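4.2 Item icons and retranslation in the Skeltdale port
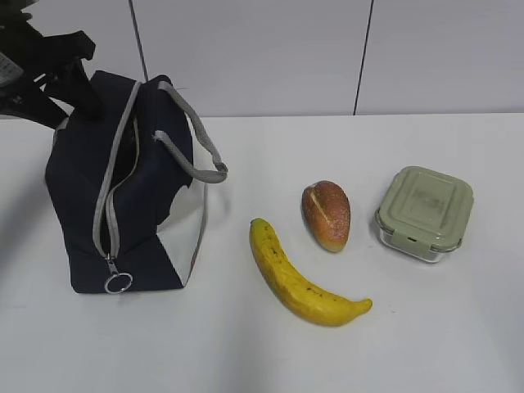
Figure 3. Reference object for the carried-item class "bag."

The second part of the study concerns how players of the handheld port of Skeltdale found items in the inventory screen after its text was retranslated. The original release, published by Plulex, used short item names that fit a field of 10 characters. The port kept the field but replaced most of the names, and the new script contains 2,675 strings, of which 470 are item names or item descriptions. Icons were redrawn at the same time from everyday objects. For the class "bag," the reference was a soft, boxy lunch bag in dark navy with a light gray zipper track down the front and a round metal ring pull at the lower end (Figure 3). At icon size the fabric folds at the top of such a bag disappear, and only the outline and the contrast between zipper and body can be kept. The artists at Keseo therefore drew the zipper as a single light line and left out the ring.

We recruited 20 players who had finished the original game at least once. Each player completed the same set of retrieval tasks in both versions, with the order of versions alternated between players. A task began when the name of an item appeared on the upper line of the screen and ended when the player confirmed a selection. Wrong selections were logged but did not end the task. Players were allowed to sort the inventory in the port, a function the original does not have — this difference is treated as a covariate in Section 5.

Retrieval was slower in the port for items whose names had changed and whose icons had also changed. Where only the icon was new, we found no reliable difference between versions. Players reported reading the name first and checking the icon second, and the selection logs agree with this order. The pattern is close to what El Fassi describes for menu text in role-playing games, although her players were new to the games they were given.

Two limits apply. The retranslation was not uniform: names in the Bozkurt chapter were carried over from the original script, and items found there were excluded from the name comparison. The port also draws the inventory on a wider screen, so the distance between neighboring icons is larger than in the original. We did not correct for this distance in the timing data.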